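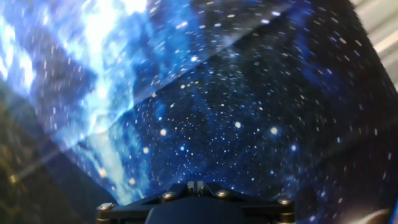 Written up by the bench lead, cloth handling, Plunent workshop

Sunday, a quiet one, with the radio on and far too much coffee. I spent most of it on the galaxy cloth for the Dullcombe set, and I have to say I've grown fond of it! The wrist views are full of stars and nebula, very handsome, but the shine worries me a little. Where the print bends you get a broad pale band of glare right across it, and I'd like plenty of that in the training examples so the model doesn't take a reflection for a crease.

The running total is 692 episodes kept, and the target Caltden agreed to is 1645, so there's a good way to go yet (I'm trying not to do the arithmetic on how many Sundays that makes).

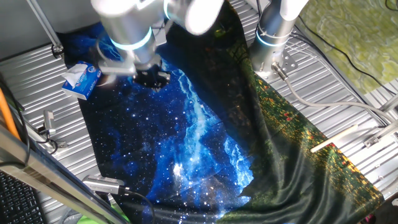
Photo: Van Beek workshop, side camera

The part I keep coming back to is the meeting of the two prints, the starry blue and the dark green with its little orange and yellow speckles. The green folds over onto the blue in a ragged sort of line, and from the wrist it can look like a different object altogether. I've started tagging those episodes "overlap" so we can pull them out later. Please use the same word, all lower case, or the search misses them.

One more habit to keep up: if a grasp lands on bunched cloth, let the episode run to the end and label it as it went. I threw out eight of those last month and I'm still sorry about it, they'd have been useful.
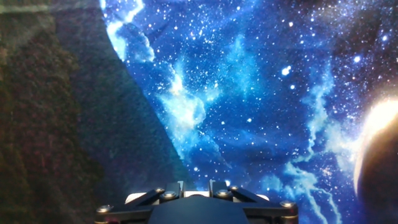 For next time

Start numbering at 706, I've left a gap for the re-labeled ones. Compare the wrist views with the side camera before tagging anything "overlap". And ask Caltden whether they want the glare tagged too, or just left in.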